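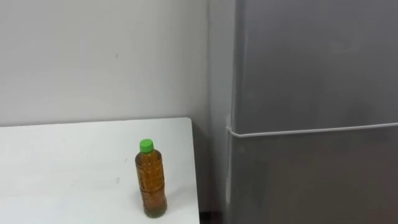 The Tea Run

4 min read

"Fridge, then tea, then nothing on the floor," said Poonam Chaudhary, and she typed the run number into the club log. 1393.

Valbona groaned. "You always say the floor part!"

"Because of run 5."

It was Saturday, and the whole Skoltetti club had squeezed in behind the laptop, elbows everywhere. The green-capped bottle was on the white table. Phong had written the new grasp code on the bus (both ways!) and named it Lục, after the cap, and he was so excited that he kept standing up and sitting down again.

"The door is the hard bit," he told Bernice, who had joined in June and wanted to know everything. "A bottle is just a bottle. But a door pulls back!"

"So it has to hook it?"

"Four fingers, right along the edge. Watch the upper one."

Poonam pressed the key. The arm hummed and rose, and the club went quiet all at once, the way they did at every run, even the boring ones.

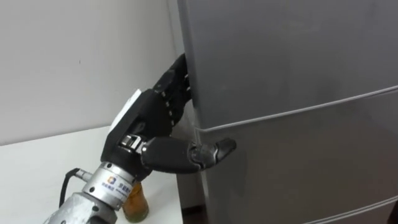
"Come on, come on," Valbona whispered. She had both hands curled in front of her, pulling on a door that was nowhere near her.

The force number climbed on the screen. 2000. Bernice read it out loud without meaning to, and then she couldn't stop. "2100! 2200!"

"It lets go at 2264," said Phong. "I mean, the seal does. I hope."

There was a soft rubbery pop.

Everybody yelled. Bernice yelled loudest, and Poonam, laughing, was already reaching for the log.

"Okay, okay! Door's open," she said. "Phong, sit down. Now we do the tea."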